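Nuevas pautas para los ensayos de apertura de puertas con brazo robótico

Genby publica la segunda versión de su guía de buenas prácticas para laboratorios

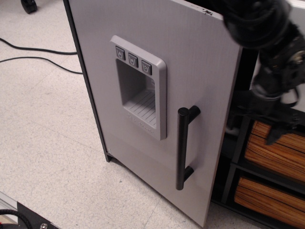

Última modificación: marzo, 12:30 h

Genby ha publicado la segunda versión de su guía para ensayos de manipulación con muebles y electrodomésticos a escala. El texto se aplica a los brazos que trabajan con puertas, cajones y tiradores, y sustituye al borrador que los laboratorios asociados usaban desde el año pasado.

El cambio principal afecta al registro de los intentos. Hasta ahora cada equipo decidía qué contaba como una apertura válida. La guía fija un criterio único: la puerta debe quedar abierta al menos 30 grados y el mueble no puede haberse desplazado de su marca en el suelo. Los intentos por el tirador y los intentos por el canto de la puerta se anotan por separado.

También se regula la disposición del puesto. Los cables que crucen el suelo deben quedar fuera del recorrido de la puerta, y las ruedas de cualquier soporte móvil tienen que estar bloqueadas antes de dar tensión al brazo. Los arañazos y roces en la superficie del mueble se apuntan en la ficha al empezar y al terminar cada serie.

La revisión se apoya en 1.210 intentos aportados por tres laboratorios. De ellos, 216 tuvieron que descartarse por falta de datos sobre la posición inicial de la puerta.

«Había series muy buenas que no se podían comparar entre sí», explica Martti Kettunen, coordinador de la guía. Veikko Räsänen, responsable de ensayos en Pliltley, considera que el nuevo formato alarga la preparación – sobre todo en los puestos compartidos – pero pide mantenerlo sin excepciones durante el primer año.

Los laboratorios tienen 12 semanas para adaptar sus fichas. Las series iniciadas con el borrador anterior pueden terminarse con las reglas antiguas, siempre que se indique en la cabecera. Las consultas se dirigen a la oficina técnica de Genby.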